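The Jar Is the Hard Part

My mother is 81 and has arthritis in both hands. When people in my line of work ask me how close we are to a robot that can do housework, I think about her kitchen. She doesn't need a machine that does backflips. She needs the lid off the jar, the jar back in the cupboard, and the pan lifted out of the sink on the days when her thumbs won't close.

I have worked on the maintenance side of automation for most of my adult life, the last stretch of it at a packaging plant that runs three lines. I like robots. I have also spent a lot of nights standing next to one that stopped because a carton arrived a little crooked. So my answer on housework is no, not yet, and I think the people selling a yes should be asked harder questions.

Start with the shop floor, where things are easier. Our oldest palletizing arm has been in the same spot for years. It picks up the same box from the same place and puts it down in the same pattern. It does that better than any person could, and it never complains about its back. But all around it is a cage, a conveyor with guide rails, a sensor, and a box that somebody designed so the arm could hold it. Change the box and you call in a technician. We changed ours in March and lost most of a Friday.

A kitchen has no guide rails. The salt is by the stove one day and behind the bread the next. Cups get stacked inside bowls. The light is bad in the evening, half the containers are shiny, and the rest are see-through. A person reaches into all this while talking on the phone.

A lot of the current effort goes on in simulation, and I have no quarrel with that. A simulated kitchen costs nothing to mess up. You can drop the same can 3,782 times and never mop. The task usually comes down to something very small, such as getting two fingers to either side of one object and closing them at the right moment.
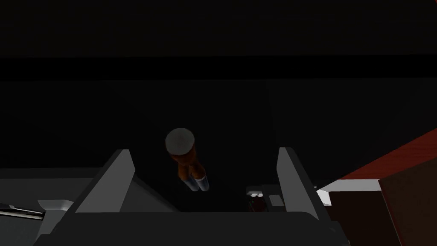

A simulated grasping task: a two-fingered gripper and a small capped cylinder.

It looks like nothing much, and a toddler would be done with it already. But the program has to work out where the object is, which way it leans, and how wide to open. In a real house it would also have to know whether the thing is full, whether it is slippery, and whether the cap is on tight. Simulations can include some of that. They tend to be weakest on exactly the parts that matter most once you touch something – friction, squish, stickiness, the way a wet label slides.

Tormod Skjelbred, who trained me and is now retired, used to say that a demo tells you what a machine did once. He wanted the log. When a vendor called Trekness brought a bin-picking unit to our plant, he asked them to leave it running through a shift with our own parts. Out of 353 picks, it dropped or missed 141. The salesman pointed out that this was better than the year before, and I believe him. It was still a person's full-time job to follow it with a broom.

Some readers will say I am judging too early, and that a slow robot is fine at home because it has all day. I take that point. If a machine needs 8 minutes to clear a table, my mother can wait. What she can't do is bend down for the glass it drops, or fix it when it stalls with its arm in the dishwasher. A failure rate that a plant can absorb is a different thing in a house with one person in it.

What I would like to see is less talk about a helper that does everything, and more work on one or two chores done to a boring standard. Pick the jar. Publish how many tries, how many drops, in whose kitchen, and with whose jars. Do it at houses the engineers have never been inside.

Until then I drive over twice a week and loosen the lids, then put them back on finger-tight.

Comments (3)

Datby
I run a small bakery and we looked at an arm for loading trays. Same story. The arm was fine, but we would have had to replace every tray and rack we own.

Asadi
Bit harsh on simulation. You have to start somewhere, and the grasping I see now is far ahead of what we had when I was in school. Agree on publishing the drops, though.

M. in the valley
Get your mother one of those rubber grip pads for the jars. Mine cost next to nothing.

Contact | Copyright Dasetti Review, all rights reserved | Back to top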